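Fullton Table Tennis Association: Equipment FAQ

Which rubbers may I use in association matches?
Any rubber on the current approved list. One side of the blade must be black and the other a bright colour clearly distinguishable from black and from the ball.

When does bat control open?
At 6:15 pm on match nights. Bats presented after the first call are checked at the umpire's discretion.

My rubber is lifting at the edge. Can I re-glue it?
Yes, with water-based adhesive. Apply a thin coat to sponge and blade, allow both to turn clear, then roll from the handle outwards. Solvent glues are not permitted in the venue.

How should a bat be stored between matches?
Clean the rubber with a damp sponge, let it dry, fit a protective film and place the bat in a closed pouch or case. Do not leave it in a parked car. Heat hardens the topsheet and can warp the blade.

Can I borrow a bat?
Loan bats are available at Fullton and Plusberg. They are fitted with control rubbers and may not be used in Division 1. The deposit is refunded on return.

How do I register a replacement bat mid-season?
Registration is not required. If a bat is damaged during a match, notify the umpire before changing it.

Is the equipment allowance still offered?
Yes, for juniors. Claims close at the end of December. Quote form 322 and attach the receipt.

Who handles equipment queries?
Uriel Carrillo, equipment officer, at the Plusberg centre. 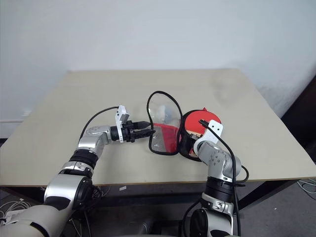 Red table tennis bat and transparent pouch.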